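**Subject:** Re: [plararthorpe-rooms] Glass table, marks and trays
**Date:** April 15, 2024

Replying to the whole list, as three other rooms have ordered the same style of top.

> The glass table at Rilcombe has been in daily use since February and the surface is getting harder to keep clear. There are dull patches that come back after wiping. I have been using the blue spray from the store cupboard and paper towel. Two questions. Is the glass scratched, or is this residue? And do we need a cloth over it when food is put out? I would prefer no cloth, as it slides on the rounded edge and hides anything left on the table.
>
> Also, can the white lettering on the top be removed? If it can't, I would like to know what I should keep away from it.

Taking the dull patches first. I went over the top with a lamp held low to one side, which is the quickest way to tell a scratch from a film. A scratch stays put and catches a fingernail. Film changes shape when you wipe it with a damp cloth. Nearly all of what I found was film. The blue spray leaves a residue if it dries before it is wiped, and paper towel then spreads it. There are two real scratches near the far rim, both short. I would leave them alone. Polishing compound on clear glass tends to leave a hazy area larger than the scratch.

The method I would use:

1. Lift everything off, including cables. Dragging is how grit gets pulled across the surface.
2. Brush off crumbs with a soft dry brush. Do this before any liquid goes on.
3. Mix 200 mL of warm water with one drop of dish soap. Apply with a damp cloth, well wrung out.
4. Go over it again with plain water, then dry with a clean microfibre cloth.
5. Wipe the rim last, with a separate cloth. It collects more grease than the flat part.

On food, I would not use a cloth either. A tray with raised walls does the job better and is easier to wash. The white one with rounded corners is suitable. Bread and anything else that sheds should go in the tray, not beside it. Crumbs on clear glass show from every angle, and they also get under whatever is set down next.

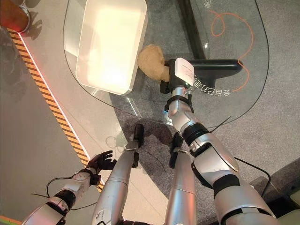 Ľudovít Kratochvíl disagrees about the tray. His view is that a rigid tray gets slid across the glass far more often than a cloth would be, and that any grit under it does the same damage as a dragged chair. He would rather have a thin silicone mat cut to the tray's footprint, left in place between cleanings.

That is a fair point and I would support a mat, provided it is lifted and rinsed each time. A mat left down holds moisture at its edges and you get a ring. If it is cut slightly smaller than the tray, the edge doesn't show. The Lozano offcuts in the Reltdale cupboard are thick enough, but check the colour first. The red ones left a faint stain on a painted shelf and I have not tested them on anything else.

On the lettering: the characters read 会自己打理, more or less "will look after itself". I would leave them on. I have not established whether the print is fired in or applied cold, and until I have, please treat it as the weaker kind. That means no scraper, no scouring pad, no solvent and no tape across it. A damp cloth is fine. Wipe along the arc of the text, with light pressure.

The orange cable should be coiled and taken off the table when not in use. A loop that hangs near the edge gets caught on sleeves. If it has to stay, run it down beside the black post under the glass and fasten it with a fabric tie. Metal clips on the rim are not a good idea – a point load on an edge is the usual way these tops chip.
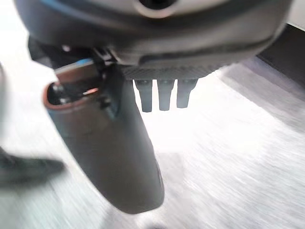 Can a hot dish go straight on the glass? Put it on a mat or a board every time. I don't know whether this top is tempered, and the paperwork doesn't say. My own limit for bare glass is a mug at up to 56 °C by the kitchen thermometer, and I would apply that to all the tables until the supplier answers in writing.

Remaining items:

- The cleaning card on the wall at Rilcombe still lists the blue spray. I will replace it with the steps above.
- Microfibre cloths should be washed without fabric softener, which puts a film straight back on the glass.
- If anyone has the original invoice for the top, please scan it and send it to me directly. I am looking for the glass thickness and the supplier's part number.
- Chips in the rim, even small ones, should be reported to the list with the position noted from the post side. Cover the spot with paper and keep weight off the table until it has been checked.

I still need measurements from Reltdale before I can say whether the same mat would fit there. Width and depth of the tray base, outside edges, in millimetres.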